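About Grernska

We make tables! Kitchen tables, desks, the long ones you can fit the whole family around in October when everybody comes home. Shahla Rahimi and Gholamreza Shokri started Grernska in a shared workshop with 2 benches and one very tired planer, and we still get excited every time a new load of boards comes in.

Grain is what we love most. Before anything gets cut, the boards go on the floor and we walk around them (sometimes for most of a morning) deciding which faces go up. Arches, long straight streaks, the odd swirl – it all gets talked over, and Shahla usually wins.

Our tops come in three ranges. Korier is the small desk, Gelteo is the everyday kitchen table, and Taheri is the big one. We like our wood pale and our finishes low in shine, so you can still see every line when the light comes across it. Prices start at $799, and we've now sent out more than 200 tables.

Come by the workshop any time before 3 in the afternoon and run your hand over a few. Gholamreza will put the kettle on, and we're always happy to talk wood!

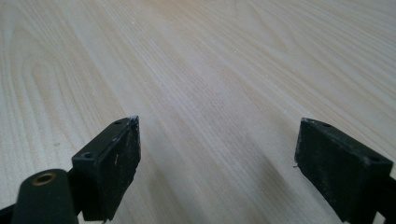
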